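In Defense of the Scratched Bin
by Catarina Calado
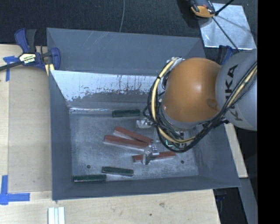
Does a metal parts bin need replacing once the finish wears through? Only if it leaks, wobbles or cuts somebody; a bin with its finish rubbed off holds exactly as much as it did when it was pretty.

I raise the matter because the Hakex catalog has landed on my desk again, and it would like me to feel bad. On page 138 there is a bin so glossy you could fix your hair in it. The copy calls it a "presentation-grade containment solution." I have worked in and near shops most of my adult life and have never once presented a bin to anyone.

Sheet metal gets scuffed when you put things in it. The floor goes first, then the back wall, where everything slides down and leaves its streak. Give it long enough and you have a fairly good record of how people reach, and which corner they avoid. At my last job, at Drustix, we had one whose left side stayed smooth for years while the back looked like a bad map of Norway. We all knew why. The radio was on the right.

Then a manager came back from a trade show and we got new ones, $490 apiece, with a memo asking us to "place, not drop." We placed for most of February. By spring they looked like the old ones, only with a smaller mouth, and the old ones had gone to the scrap dealer for less than the price of lunch.

I will grant the other side a little. Sharp edges should be filed, and rust deserves a wire brush and some primer. And if you can't tell the red stock from the green at a glance, buy a lamp. A decent lamp costs far less than a bin and does more for the mood.

The catalog also sells a touch-up paint for bin interiors. I have read that page twice now, and I would like to meet the customer.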